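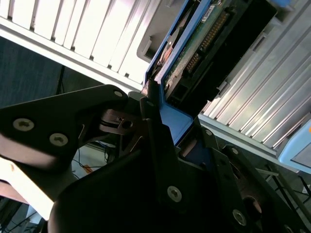

Greifer am blauen Festplattenträger, gesehen von der Handgelenkkamera.

Zuletzt aktualisiert: Juni 2022

Das Problem sitzt im Log

Platte tauschen mit dem Roboter. Klingt nach Mechanik, ist aber ein Softwareproblem, und zwar ein ziemlich altmodisches. Wir haben bei Tenisard seit Januar daran gesessen, und meine Meinung dazu ist inzwischen fest: Die meisten Teams in diesem Bereich stecken zu viel Geld in Perzeption und zu wenig ins Werkzeug drumherum.

Bildverarbeitung zuerst, weil alle danach fragen. Ein blauer Träger vor weißen Lamellen und grauem Blech ist dankbar. Farbe, Kante, Pose geschätzt, fertig. Schwierig wird es auf den letzten Millimetern. Der Greifer verdeckt dann das halbe Kamerabild, die Finger sind schwarz, das helle Blech brennt leicht aus. Wer da noch auf die Pose aus dem Bild regelt, regelt auf Rauschen. Haben wir auch gemacht. Wochenlang.

Also Kraftregelung beim Kontakt. Nachgiebig quer zur Schiene, steif in Einschubrichtung, Grenzwert drauf, Abbruch bei Verklemmen. Steht in jedem Lehrbuch. Was nicht im Lehrbuch steht: wie man nach 200 Einschüben rausfindet, warum einer davon hängengeblieben ist. Unser Kraftsignal lief mit 400 Hertz, die Kamera mit 6 Bildern pro Sekunde, die Zeitstempel kamen von zwei verschiedenen Uhren. Der Versatz lag bei 300 Millisekunden. In der Zeit ist der Finger längst irgendwo anders.

Zwei Monate Reglerparameter gedreht. Der Regler war in Ordnung. Die Aufzeichnung war kaputt.

Danach erst mal alles liegen gelassen und Brudier gebaut, unser kleines Abspielwerkzeug. Eine Zeitachse, Kraft und Bild und Planerzustand nebeneinander, vor und zurück. Nichts daran ist Forschung, kein Paper wird das je nehmen. Hat uns trotzdem mehr gebracht als das neue Netz, das wir vorher in Kirnden trainiert haben.

Zur Planung noch kurz. Ich halte wenig davon, für so eine Aufgabe einen großen Planer hinzustellen, der alles kann. Zustandsautomat, wenige Zustände, jeder mit klarem Ausgang und klarem Fehlerausgang. Langweilig und lesbar – und nachts um zwei versteht man noch, in welchem Zustand der Arm steht. Bei Naylor sehen sie das anders, dort plant man jede Bewegung neu. Kann man machen. Dann bitte aber den Plan auch mitschreiben, sonst ist er nach dem Abbruch weg und man rät.

Was ich mir wünsche: dass bei Projektanträgen das Werkzeug eine eigene Zeile bekommt. Mit Stunden. Nicht als Restposten unter "Integration", den der Jüngste im Team nebenbei erledigt. Und eine gemeinsame Uhr ab dem ersten Tag, auch wenn das Kabel dafür nervt.

Das mit den Steckerpins ist übrigens noch offen. Ob der Träger richtig sitzt, fragen wir momentan beim Server ab und nicht beim Roboter. Mir ist das recht, im Team gibt es dazu andere Meinugnen.

Auch interessant
Zwei Uhren, ein Arm: Zeitstempel im Labor
Zustandsautomaten sind nicht tot
Brudier: Notizen zur ersten Version

Kontakt | © 2022 Tenisard | Nach oben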